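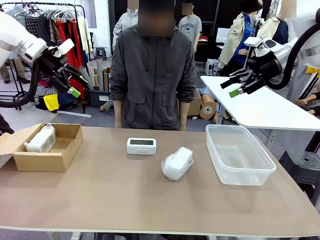
A long letter about a short book

Jan 10, 2024

Hello again, and a happy new year to you all, if it isn't too late to be saying so. I had meant to write before Christmas, and then I had meant to write just after it, and then my sister came to stay with her three boys and the laptop went into the wardrobe for its own safety. So you are getting the December letter and the January letter rolled into one. Put the kettle on.

The main news is that The Salt Clerk is finished. I sent it off to my editor, Sem Wouters, late at night with a cup of cold tea beside me, and then I sat there feeling a bit lost, the way you do when guests have gone and there are still cups in the sink. Those of you who have been reading these letters for a while will know how long I have been promising this one. It was going to be a novella, a little in-between thing to keep you going before the fourth Drumar novel, and I told several of you at the summer fair that it would be out in no time at all. I am sorry about that. It is still a short book by my standards, but it is a good deal longer than I said it would be, and much sadder in the middle, and I think it is all the better for having been left alone for a few months while I got on with other things.

Where it sits in the series

A lot of you have asked whether you need to have read the other Drumar books first. You don't. The Salt Clerk takes place 30 years before the first novel, when the harbour was still working and the old families were still speaking to each other, and the only person you will recognise is Aunt Belhaj, who is 14 here and already impossible. She was never meant to be in it. I had written two chapters about a young man who weighs salt for a living and falls in love with entirely the wrong person, and it was all going along very nicely and rather dully, and then I needed somebody to deliver a message. In she came, without knocking, and she read the message out loud to the whole office before handing it over. After that I couldn't get her to leave.

If you have read the novels, you will get a little something extra from it. There is a matter of a blue door which I have been carrying about in my head since the first book, and which one reader (hello, Keabetswe!) worked out completely from two lines in the second. She wrote me a very polite email setting out her reasoning, and I had to write back and say that I couldn't possibly comment, which I expect told her everything she wanted to know. Well, Keabetswe Shabalala, you were right, and it's in chapter nine.

On cutting the wedding

I thought you might like to hear about something that isn't in the book, as so many of you wrote back when I talked about the lost prologue last time.

There was a wedding. It was a very big wedding, with a storm, and a quarrel about a goat, and a grandmother who would not come out of the kitchen until somebody apologised to her for a thing that had happened at another wedding altogether. I loved it. I wrote it in one great rush over five days in June with all the windows open, and when I read it over I laughed at my own jokes, which is always a worrying sign. It stayed in the book through every draft but the last.

Then Sem sent me his notes. Sem is a gentle man and he never tells me to cut anything. What he does is ask a small question in the margin and leave me to be miserable about it. Next to the first page of the wedding he had written, "Who is telling us this?" I thought that was a silly question, and I went out and dug over the bean bed in a temper, and somewhere near the end of the second row I saw what he meant. The clerk wasn't there. I had sent him to the next town with the salt carts and forgotten him. For the whole of that chapter, with the goat and the storm and all the rest, the book was looking over the shoulder of a person who hadn't been born into the story at all – it was me, having a lovely time at a party I'd made up.

So out it came. He hears of it later, from the girl, in less than a page, and she gets most of it wrong. I've kept the original, of course. I keep everything. I may tidy it up and send it to you as a little present when the book comes out, if enough of you would like that, so do reply and tell me.

A word about names, while I am on the subject of things that went wrong. The rival house was called Gunnel for two whole drafts, until Mahmoud Ghoneim, who reads for me and knows his boats, pointed out that I had named a proud and ancient family after the edge of a dinghy. They are now the house of Gunis. If you should find a stray Gunnel anywhere in the finished book, please tell me, and please be kind.
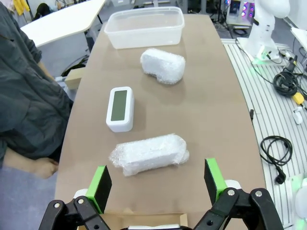
The cover, and how long it took us to agree about it

Bohumila Hájek has painted the cover again, as she has for all the Drumar books, and I am not allowed to show it to you yet. What I can say is that it is green, which will make it the only green one on the shelf, and that there was a fair amount of back and forth over it. I wanted the harbour. Bohumila wanted the scales. She said the harbour had been on the front of the first book and the back of the second, and that people would think they had bought the same thing twice. I said that a pair of scales would make everyone think it was a book about a solicitor. We went on like this for some weeks, very politely, each of us sending the other pictures of covers we thought proved our point.

In the end she sent me a rough sketch without any message at all, and I looked at it over breakfast and rang her before I had finished my toast. There are scales, and in one of the pans there is something I had completely forgotten putting in the book. You'll know it when you come to it. I did cry a bit, though I had also been up since five with the cat.

Signed copies

There will be 200 signed paperbacks, the same as last time. I will be signing them at my own kitchen table and sending them out myself, so please bear with me on the timing. Readers on this list get first go, before I say a word about it anywhere else. When the page is ready I'll send you a very short letter (I can write them, whatever my family says) with nothing in it but the link.

If you would like a name written in, put it in the notes box when you order, exactly as you want it spelt. I do check, but I can only check against what you have given me, and last time there was a poor lady who got a book made out to "Mum not Janet". She was very nice about it.

The ebook will come out on the same day as the paperback. The audiobook will follow a little later. Abdelilah Zerouali is reading it, and I couldn't be more pleased. He rang me the other evening to ask how the old harbour words should be said, and I had to admit to him that I had made most of them up by looking at the spines of my cookery books and had never once spoken them aloud. We sat there on the telephone trying them out on each other until my husband came in to see what the matter was. Abdelilah has decided that the stress goes on the first part of nearly everything, and I now say them his way too.

What I've been reading

Mostly old favourites, I'm afraid. I can't read anything new while I am finishing a book. It gets into my sentences, and then Sem has to come along and pick it out again. I have been going back over the ghost stories I loved as a girl, one each night, and I was surprised by how little happens in the best of them. Somebody hears a noise, somebody doesn't like it, and there's a great deal about the furniture.

Now that the manuscript has gone, I have a pile waiting by the bed, and I have started on Cededness, a first novel which was lent to me by a friend with strict instructions not to bend it. I am only a few chapters in and I don't want to say much, except that there is a mother and daughter in it who are dividing up a house, and they have just had a row over a butter dish that was so true to life I had to go and look at my own butter dish for a while. I'll tell you what I make of the rest when I get there. If any of you have read it, no hints, please.

And book four?

Yes, I know. It has a title, and I've got a first line that I like, and a last line that I like very much, and a large muddy field in between. I shall be starting on it properly once The Salt Clerk comes back from Sem with his small questions in the margins. Until then I am going to clean out the shed, answer my post (there is a box of it, thank you, and I read every one), and go for some walks by the river before the path floods again.

Do write back if you feel like it. You only have to press reply and it comes straight to me. I am slow, but I get there, and I would especially like to hear who wants the goat.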